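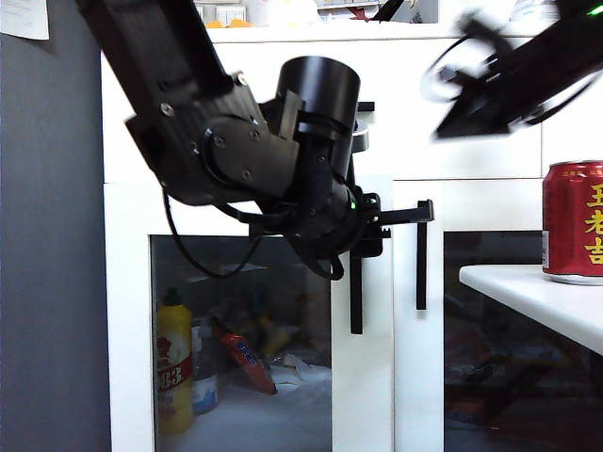

Renato Maldonado
Home tasks lead, Floltura

So, can a machine put away the groceries yet? I get asked this at every family dinner, and my answer is still "sort of, on a good day." I'd like a better answer by July, and I need people who are good at chores to help me get there.

We work with two black arms in front of a white cabinet with glass doors, stocked with the stuff you'd find in anybody's kitchen – bottles, a bag of snacks, a can of soda or tea on the shelf. Cans go fine. Snack bags are my nemesis! They slump, they crinkle, they slide down behind things, and a person fixes all that without even looking.

What I'm after is 24 people to come in and drive the arms by hand through ordinary jobs: fetch a bottle, straighten a shelf, close a door. My colleague Graham Fairclough will get you started (he's very patient, he taught me). You don't need a tech background. Last time our best driver by a mile was a retired school cook, and I'd love more folks like her – stockroom workers, parents, hotel housekeepers, anyone with opinions on how a shelf should look.

Each session runs 40 minutes and we'd like you for 5 of them, spread out however suits you. We pay $400 once you've done all five, and if you have to drop out partway we pay for the ones you did. You'll be standing most of the time, but there's a stool if you want it.

You should be 18 or over and okay with us recording how the arms move while you're driving. We don't record your face or voice.

To sign up, send us a few lines about the chore you'd most like to hand over to a machine and the times of day you're free. Mine is matching socks, and no, we're nowhere near that one. Use the contact form on the Floltura site and put "Cropper" in the subject line so it gets to me.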